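Subject: Re: [kestero-dyers] green over yellow, always too blue

On Monday a member wrote to kestero-dyers:

> I have tried three times now to get a light green on the Homano wool
> and each time it comes out like toothpaste. I dye it yellow first,
> let it dry, then give it a short dip in the blue. In the kitchen it
> looks lovely. Next day in the living room it is mint. My daughter says
> it is turquoise and my husband says it is grey, so I can't even get
> an agreement about what is wrong.
>
> Is it the water? Is it the wool? Should I buy a ready green and
> stop being stubborn? I have promised a cardigan.

Dear all,

I had the same trouble for most of last winter, so I will try to write down what I changed. Please excuse my English, I know the names of colours better in Polish and even there I have arguments with my sister.

First, the yellow. For a light green the yellow must be much stronger than you would think. When I look at my skeins before the blue bath, they should seem to me too yellow, almost ugly. If the yellow is pleasant, the green will be blue. I used to stop at the pleasant yellow and this was my main mistake. Now I dye with weld for the yellow, two baths, the second one in fresh liquid. I know some of you use onion skins but with me these go to orange and then the green becomes brown.

Second, the blue. A short dip is still too long if the vat is new. I count to 8, slowly, and take the skein out, and then I wait. You must wait until it has stopped changing in the air before you decide about a second dip. I have ruined good wool by deciding too early. With an old, tired vat you can be slower, and I keep one like this only for greens. It smells terrible and it lives on the balcony.

Third, the lamp. I think this is the real answer to your kitchen and living room. The bulbs are different, and wool which matches under one bulb does not need to match under another. I now look at every skein in three places: at the window before noon, under the kitchen lamp, and in the stairwell, where the light is very cold. If I can accept it in all three, I write it in my book. If not, it becomes socks.

There is also the question of what is lying next to the wool. A light green on a white towel and the same light green on something green are for my eye two different colours. So before I blame the bath, I put the skein on white and on grey. Photographs have the same problem, and I would not trust the colour on the screen at all when you order yarn. 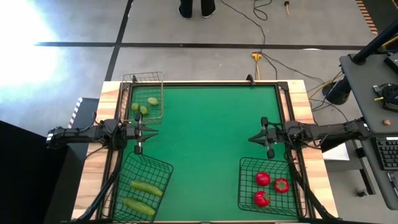
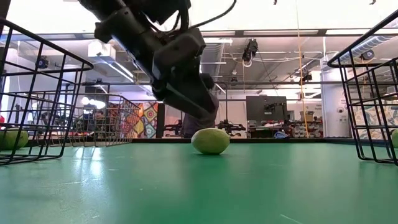

Light green on a green table top, both times.

About the water I am less sure. Ours is hard and weld likes this, as far as I know. I have once used rain water and the yellow was weaker, but I changed the alum on the same day, so it proves nothing. If somebody here has made this test properly, one thing changed at a time, I would be grateful for the results.

About the wool: I have dyed more than 20 skeins of Homano and it takes the colour evenly, only it must be washed well before. I leave it in warm water with a little soap overnight. The skeins which I did not wash had pale places near the ties. I also make the ties looser now, in a figure of eight, and this helped as much as the soap.

Please do not buy the ready green from Ronis for a cardigan before you try one skein. I had two packets with the same number printed on them and they were not the same green. Perhaps it was bad luck. I wrote to the shop and they were kind about it and changed one packet, but the sleeves were already knitted.

If your three trials are all too blue, you do not need to throw them away. Wet them again and put them in a strong yellow bath. It is slower than doing it the right way round, and the yellow does not sit so deep, but I rescued 2 skeins like this in November and I am wearing them as I write.

I can send a small piece of my page 106, with the weights and the samples tied to it, to anybody who sends me an envelope. I have to cut from the samples so please not everybody at once.

With kind greetings,
Wiesława Pawłowska

PS. Does somebody still have the address for weld seed? The Ebrahimi one in my book comes back unopened.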